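Three months of dashboards at a tiny seed company
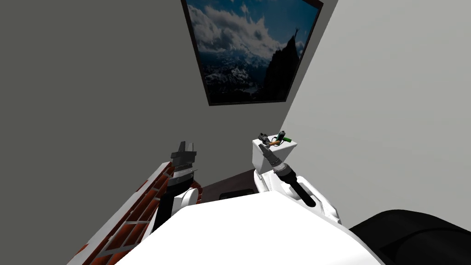
Mountains on the wall, tiny figure at the summit.

So I finally talked everybody at Kirnell into looking at the same numbers, and I can't stop grinning! For anyone new to the blog: we sell garden seed, mostly by mail, and until September our sales lived in 69 spreadsheets. Some of them had the same name. One was called "final use this" and it was neither.

I set us up with Grerkis, a reporting tool that sits on top of whatever database you already have (ours is elderly and grumpy). Hooking it up took me one long evening. Cleaning the product codes took, um, quite a few more. Beans had three different codes depending on who typed them in, and the Nyberg warehouse puts a dash in everything.

But oh, once it was clean! The first chart I built was just orders by zip code, nothing fancy, and Celina Domański spotted within a minute that our late orders were nearly all coming out of one packing shift at the Butomstead site. We'd argued over that for a year. She moved one pickup to 4 p.m. and I've had a lovely flat line to look at ever since.

A few notes if you're trying this yourself:

Start with one question somebody already asks every week. Ours was "what are we running out of?" and it's still the page people open most.

Keep the row limit at 100 while you're building. I left it at everything and my laptop fan sounded like a leaf blower.

Write down what "order" means. Gion Prantl counted backorders, I didn't, and we were 200 apart for most of an afternoon before we compared filters.

Next up is forecasting, which I know very little about, and I'm so excited to get into it. If you've done seasonal stuff with only a few years of history, please leave me a comment. I'm pulling the tomato data tonight.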